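Timmermans moves small-item handling to robot arms at Skoratlow

Timmermans has put five light robot arms into service at its Skoratlow returns depot, where mixed household goods are picked up, sorted and set down for repacking. The arms run on control software from Edero. They replace the first manual sort on the day shift – the second check, before an item goes back on sale, stays with people.

The depot employs 65 people. According to the company no positions were cut, but 12-hour cover at the sorting tables has ended and the staff from those tables now work at inspection and exception handling.

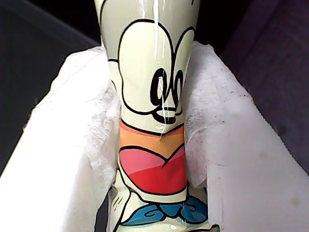
What the arms handle

The approved list stands at 208 item types. It leaves out glass, anything with a blade and anything over the weight limit of the arm. Hollow items are taken by putting one finger through the opening and closing the other against the outside, so that less force is needed on the wall.
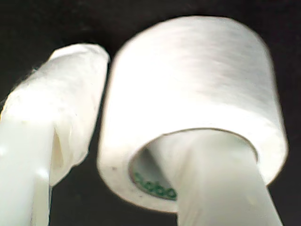

A roll of white tape on one of the two gripper fingers.

Finger coverings are checked at the start of each shift and replaced by the operator. The job takes a few minutes per arm and is now a line on the shift sheet. Operators also clear the work surface and reposition trays, which the arms do not do for themselves. 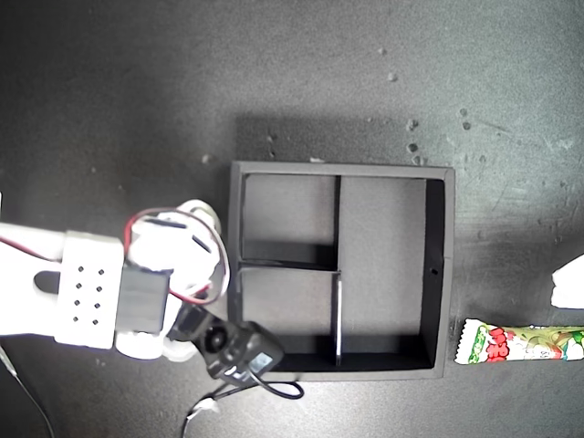
Ward Mulder says the lifting has gone but the standing has not, and that the new work is harder to pace. A sorter could see a pile going down. An operator waits for a stop, clears it and waits again, and in Mulder's view the break schedule should have been rewritten before the first arm was switched on.

Timmermans says a revised schedule will be ready in July. It will shorten the periods spent watching a single arm and add a rotation through inspection. 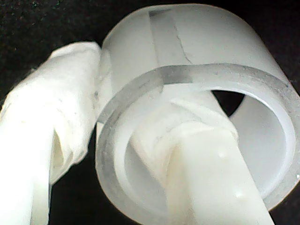 Photo: Terkance

Throughput is at roughly 405 items per shift for each arm, below the manual rate. Most stops are grip faults on soft or slick packaging. The depot logs each one with the item type, and types that fault repeatedly go back to the manual table until the grip settings have been changed. Edero supplies updated settings overnight, and the first hour of the day shift is run at reduced speed after every update.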